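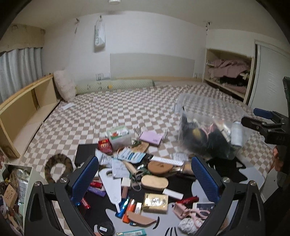
Recording Sorting Runs with the Hand-Held Gripper

Karkwood Robotics Club, project guide 4

This guide covers the sorting unit from start to finish: setting out the items, checking the gripper, recording runs and handing in the files. It is written for club members who have done the safety session and guide 3 (charging and card formatting). If you missed either one, do those first.

The unit runs from September until the winter break. Each team of two records its own set. A full set is 52 runs. The sets from all teams are joined and used in the spring to train the club arm, so a mistake in one team's files costs everyone time later.

Most teams record at home. A bed, a rug or a kitchen table all work. The club room table is fine too, but the arm has already seen a lot of that table and we want other places.

What you need

The gripper and its case
The clamp mount
Two charged batteries
A memory card, formatted as in guide 3
A flat board or tray to mark the sorting area
A bin or box for sorted items
A mixed pile of household things
The run sheet (printed, not on your phone)

Step 1. Collect the items

Go for variety. A pile of nothing but pens teaches the arm about pens. Good piles have flat things, round things, soft things and thin things in them: a spatula, a hair brush, a tin box, an eraser, a notepad, a clip, a cloth, a foil packet. Labels and printing on the packets are fine, and so are shiny surfaces.

Weigh anything that feels heavy. The limit is 700 grams for a single item. Above that the finger pads slip, and the jaws can go out of line if you keep squeezing.

Leave out:

Glass
Knives, razors and open scissors
Anything leaking or sticky
Medicine
Anything with your full name or home address on it

Lighters and spray cans can be part of the clutter around the work area if they belong to the household and an adult has agreed. Do not grip them. Write "no grip" next to them on the run sheet.

Step 2. Lay out the area

Put the board down first. A plain board is easiest, but one with a picture on it is allowed, and a patterned cover under the board is allowed as well. Do not change the board partway through a set.

Tip the items out over the board and let them fall. Some will land off the edge. Leave those where they are. Teams tend to tidy the pile into rows at this point, and the result is a set where nothing ever overlaps. We had to drop two sets last year for that.

Place the bin to one side, close enough that you can reach it without moving your feet or knees. On a bed, press the mattress near the bin and see if the bin tips. If it does, put a book under it.

Turn on the ceiling light and keep it on for the whole session. With curtains, pick open or closed and stay with it.

Step 3. Check the gripper

Do this every session, even if you used the gripper the day before.

Open the jaws all the way and let them close slowly. Both sides should move together. If one lags, look at the pivot bolts on that side. They should be snug but still turn under a firm push of the thumb. A quarter turn with the small hex key is usually enough.

Look at the finger pads. The ridges should be clean. Lint collects in them quickly if you work on bedding, and tape lifts it off. Do not use alcohol wipes on the pads, which go hard and lose their grip after a few cleanings. Spare pads are in the drawer marked Prarken. Sign for them.

Last, check the view. Both jaws have to show when they are open, with the work area between them. If one jaw is missing, the mount has shifted. Loosen the clamp, center it and tighten it again.

Step 4. Do one dry run

Practice one full sort without recording. Hold the gripper the way you will for the real thing and work through a few items. You are checking three points: that your arm reaches the bin, that nothing catches on your sleeve, and that your free hand has a place to rest. The free hand should stay out of the work area. It is all right if it shows at the side now and then.

Put the items back when you are done, in a different arrangement.

Step 5. Record

1. Start the recorder and wait for the second beep.
2. Hold still over the pile with the jaws open. Count to three.
3. Pick an item from the run sheet and move to it at an even speed.
4. Close the jaws. Stop for a moment before you lift.
5. Lift straight up, well clear of the pile, then go across to the bin.
6. Lower the item and open the jaws. Do not drop it from a height.
7. Come back to the starting position.
8. Repeat for the other items on that line of the sheet.
9. Hold still again, count to three and stop the recorder.

One line of the sheet is one run. Your partner reads out the items and ticks them off. Swap places when your arm gets tired, and write the swap down, as the two of you will move differently.

If you miss an item, try again inside the same run. Misses followed by a good grip are useful and we keep them. If you knock the bin over or someone walks through, stop and mark the run as void. Do not delete the file. The numbering on the card has to match the sheet.

Step 6. Reset between runs

Empty the bin back over the board. Stir the pile by hand. After every ten runs, take out a few items and add a few others from your box of spares. Keep that box close by, but far enough away that it does not get mistaken for the bin on the recording. A cardboard box is fine.

Check the card space at each reset. The recorder gives no warning before it stops. A run can be up to 800 megabytes if it is a slow one, so do the math before you start a long line.

Gripping hard items

Flat things. Erasers and small blocks are no trouble. Cards and notepads are. Slide one jaw to the edge of the board and push the item out over it, then close on the overhang. If the item is buried, move what is on top first, even if that is not on the sheet, and note it.

Round brushes and tubes. These roll. Come in with the jaws across the length of the item, one on each side, and close slowly.

Tins and boxes. Grip across the short side. Some tins are too wide that way too; take those out of the pile and use them as clutter.

Cloth. Pinch the highest fold. Do not go for the middle of a flat cloth, because the pads will skate over it.

Foil and plastic packets. They crackle and spring back, so the grip looks finished before it is. Squeeze a little longer than seems needed.

Long things such as spatulas. Grip near the balance point. Held by the end, the item swings and can hit the jaw on the way to the bin.

Step 7. Check the files

Copy the card to a club laptop the same evening if you can. Open the Lahlou viewer and load the folder. For every run, look at the first and last few seconds and one grip in the middle. You want to see:

Both jaws in view
A sharp picture while the gripper is still
The jaw trace at the bottom moving when the jaws move
A run number that matches the sheet

If the jaw trace is a flat line, the cable at the handle was loose. Those runs cannot be repaired and have to be recorded again. It is a good idea to check the first run of a session before you go on to the second for this reason.

Next, look through for faces, mail and screens. Mark any run that has them with a P on the sheet. The club leaders go through the P runs and decide what to do. A hand at the side is not a problem and does not need a P.

Step 8. Label

Open the label sheet in Billance and make one row per grip. Fill in the item, the result and the hand (left or right). The result is one of four words: good, slip, miss, void. Please do not make up new ones.

Name items from the shared list. It has 247 names at the moment. If your item is not there, use the closest general name, such as "packet" or "small box", and put the exact one in the notes column. New names get added once a month.

Expect labeling to take longer than recording. Split it with your partner by run number and then check each other's rows.

Step 9. Hand in

Bring the card, the run sheet and the gripper case together. We do not take cards without a sheet. Before you close the case, check that these are inside:

Gripper, jaws closed
Clamp mount
Both batteries
Hex key
Charger and cable

The case is usually booked again right away, so write any fault on the tag tied to the handle. "Left pad loose" is enough.

Common faults

The recorder beeps once and stops. The card is full or not formatted. See guide 3.

The picture shakes when the jaws close. The clamp mount is loose.

The jaws do not close fully. Something is stuck in the pivot, most often thread from bedding. Open the jaws wide and pull it out with tweezers. Do not use oil.

The viewer shows the runs in the wrong order. The clock on the recorder was reset when the battery was changed. Set the clock, then sort by run number in the viewer.

Guide 5 covers loading a finished set onto the club arm.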